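Robot learns to fold by being shown the mess first

Navurdale, July

A research group at the Lawal lab has published a result that will surprise few people who share a house with teenagers: the most useful thing you can show a robot about laundry is what it looks like before anyone has touched it.

The group, led by Luminița Pascu, has spent the best part of a year teaching a two-fingered robot arm to find the edge of a crumpled cloth, pick it up by that edge and lay it flat. The usual way of doing this is to have a person steer the arm through the job over and over, record the lot, and train a program to imitate it. The recordings tend to be tidy, as the people steering get good at it and begin setting the cloth down in ways they know will go well. The robot then meets a heap it has never seen and pats it hopefully.

Pascu's team changed one step. Before each recording, the person steering had to leave the table while somebody else dropped the cloth on it, with instructions to make no effort whatsoever. "We advertised this internally as the dropping role," says Pascu. "It was the only post on the project with a waiting list."

The finished collection runs to 1,779 recordings, made with two kinds of cloth and seen through a small camera at the robot's wrist. Of those, 459 begin from what the paper calls a "careless start". When the program was trained on the tidy recordings alone, it got hold of an edge at the first attempt in fewer than half its trials. With the careless ones mixed in, it did so in most of them, and it also gave up less often, a habit the earlier version had developed to a high standard.

Rakiya Bako, who ran the trials, put the robot through 114 of them using heaps made by visitors to the building. One visitor was an examiner from Clasness, in town for a thesis, who is thanked in the acknowledgements for a heap that defeated both versions of the program and two members of staff.

Black fabric was the hard case. Folds in a pale tea towel show up as neat grey lines, whereas folds in black cloth show up as more black, with the odd faint highlight where a pleat catches the light. The group had expected to need a depth sensor for this. They found that bringing the wrist in low and looking along the table did most of the same work, at the price of a great many recordings in which the main subject is the wall.

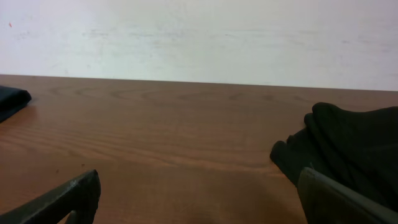 Not everyone is convinced the trick will travel. Adaeze Briggs, who works on garment handling at Fudwood and had no part in the study, points out that a flat cloth has four corners and a shirt has opinions. She would like to see the same method tried on sleeves, and on something stretchy, before anyone starts talking about homes. She does think the basic point is sound, and says her own group's recordings now look "suspiciously well brought up".

There is also the matter of speed. The paper is frank that the arm takes longer over one cloth than a person takes over a small basket of them, and the supplementary video is played back faster than life for the reader's comfort. Yetunde Nwachukwu, who wrote the training software, says no attempt was made to hurry it. The next stage is to let the program choose which starts it wants more practice on, so that people are not left to guess what it finds difficult.

That work begins after the summer, once Musa Olatunji has finished sorting the existing recordings for release to other labs. He says the careless starts will be labelled as such, and that the label has already caused some offence among the people who dropped them.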